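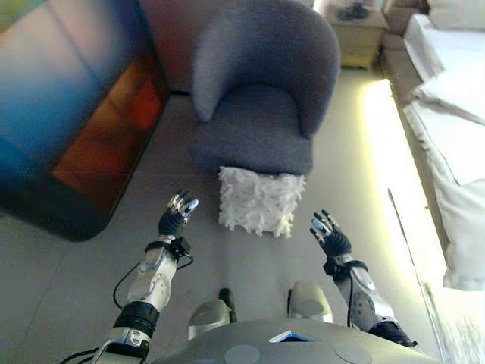
Gray armchair and two robotic arms.

3. Festival Stage Sound Check

1. Set the Rukow mixer to 2 on the input dial.
2. Connect both stage speakers. Tighten the collars by hand.
3. Play the test track for 17 seconds at each speaker.

Caution: Do not move speakers while the mixer is on.

Note: For crowds over 2000, use the Hornley lawn layout in Section 2. 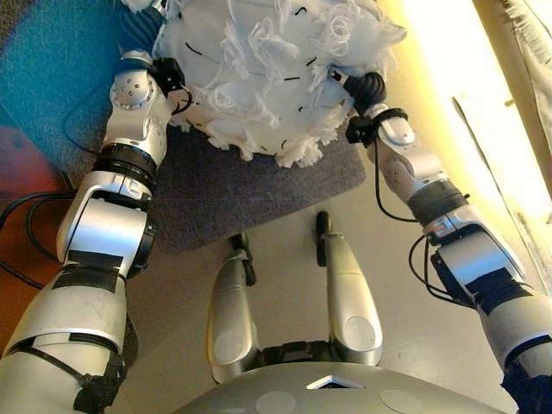 Can the sound check be done after the gates open?
Only at low volume, and only between acts.

4. Switch the mixer to standby.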